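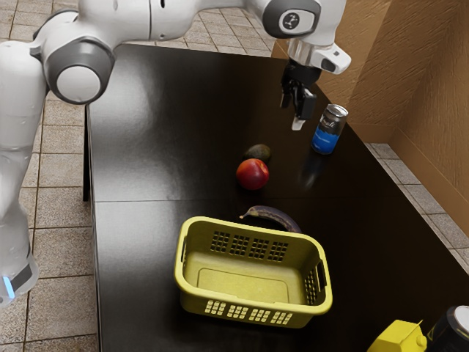 Intro to Travel & Tourism, wk 6 handout
13 Mar 2023

Topic: how a small town gets visitors to stay the night. Case = Hillon. Read before seminar, bring the map.

**Day visitor vs. overnight visitor**

- day visitor = in and out, lunch, maybe a museum ticket, gone by 5
- overnight = dinner, breakfast, second day of spending. Worth a lot more per head to the town
- Hillon's problem: plenty of the first, hardly any of the second. Old harbor gets walked in an afternoon and then everyone gets the bus back to Tedero

**Beds**

758 beds in town incl. guesthouses. Full in summer, mostly empty in February. Owners close for winter -> restaurants close -> the few winter guests have nowhere to eat -> fewer guests next year. Draw this as a loop, it will come up again in wk 8.

Term to know: *shoulder season*. The weeks either side of peak. Cheaper to fill than deep winter, so most towns start there. Hillon started with winter. Discuss why (hint: who paid for the campaign?)

**What they tried**

1. Late ferry. The Zusby line added a 9 pm sailing. Idea was people would stay for dinner. They did stay for dinner, then took the ferry home. Classic.
2. Two-day pass. Museum, lighthouse, boat trip, valid over 2 days only. Sold 1,000 in the first season. Better result than the ferry, and cheaper to run.
3. Morning market on the quay, opens 7 am. You can't realy make it from Tedero on the first bus, so you have to sleep over. Fruit, bread, fish.

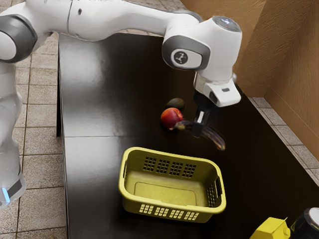 *Ripe banana, spotted skin.*

Note on 3: stallholders did fine but the guesthouses complained that guests skipped breakfast. So who gains? Not always the ones you plan for. Add to your list of *displacement* examples from last week.

**Measuring it**

- bed nights, not arrivals!! Arrivals count the ferry people too
- average length of stay = bed nights / overnight guests
- watch out for the tourist office numbers, they changed the survey halfway thru so before/after doesnt line up 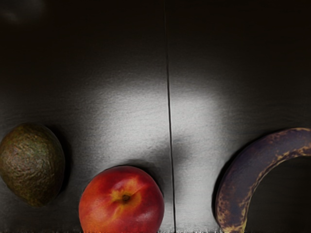
## For seminar

Compare Hillon with Zinchenko (reading pack, 3 pages, short). Inland, no harbor, one big hotel. Come with answers to:

- which of the three Hillon ideas would work there, and which wouldn't
- who would need to pay
- what you'd measure after one year

Half a page, bullets fine. Map exercise: mark the bus stop, the ferry dock and the guesthouses, then walk it with your finger as someone arriving at 4 pm with a suitcase. Where do they give up?

Wk 7 = pricing. Bring a calculator.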